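We use cookies to keep you signed in and to see which help pages get read. Accept all | Manage settings

Ticket 664: Second cell quote, spare grippers and the cable question
Status: open, waiting on supplier
Raised by: Mawar Khoo
Assigned to: Meirion Gwynne

Hi Meirion, me again, sorry! I know you wanted this in the purchasing form but the form only lets me have 300 characters and I ran out before I'd even got to the grippers, so I'm putting the lot in here and you can chop it up however you like.

So, the Rarkon quote for the second two-arm cell came back this morning and it's missing half of what we asked for. It has the arms, the mounting rail and the enclosure panels. It doesn't have the spare gripper fingers, the longer cables or a second set of the little boards. I rang them and got Mirko Negri, who was lovely about it, but he reckons spares are a separate quote through Cekora now and they take 10 working days to turn one around. Which puts us into September before we can even raise the order!

My first thought was to go ahead with the arms and sort the spares later. Then Ratih reminded me what happened with the Swanepoel order last year, where we did exactly that and paid freight twice. Fair point. I'd like to hold it and send everything as one order unless you're dead against it.

The dish rack task is what's driving the spares. It's all thin wire and crockery at odd angles, and the fingers have to go right down in between things to get hold of anything, so the pads cop a fair bit of wear compared with the book and clipboard sorting. I've budgeted for more finger sets than last time and I'd rather defend that number now than come back cap in hand.

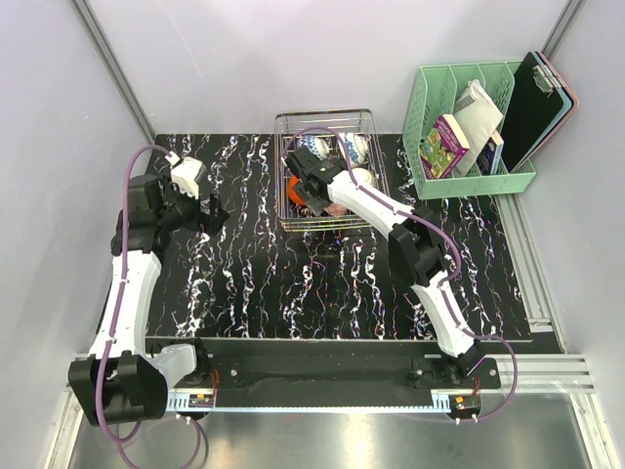 Cables are the other thing. I'd like the new cell to have the longer ones from the start, with proper clips along the links and some sort of tray at the front. Krystyna has priced a tray from Skurnus at $90, and we can fit it ourselves. Rarkon's version was a fair whack more and looked like the same bit of bent metal to me (happy to be corrected).

Things I've tried so far:

- Asked Rarkon to put the spares back on the main quote. No go, their system won't do it.
- Asked Cekora if they could hurry it along. Waiting to hear.
- Checked the storeroom for leftover clips. Found a bag, wrong diameter.
- Asked Ratih whether the existing budget line covers accessories. She thinks yes if it's on the same order, no if it's separate, so that's another vote for waiting.

What I need from you is a yes or no on holding the order, and whether the tray can go on the workshop card. Oh, and can you check if the dish rack and the desk organiser come under consumables or equipment? I want a matching pair for the new cell and I've no idea which bucket they go in.

Update, 2:40 pm: Cekora rang back. They can do the fingers and cables on one quote but the boards have to come from Rarkon after all. I've asked Mirko to add them. Leaving this open until I've got both quotes in hand.

Cheers,
Mawar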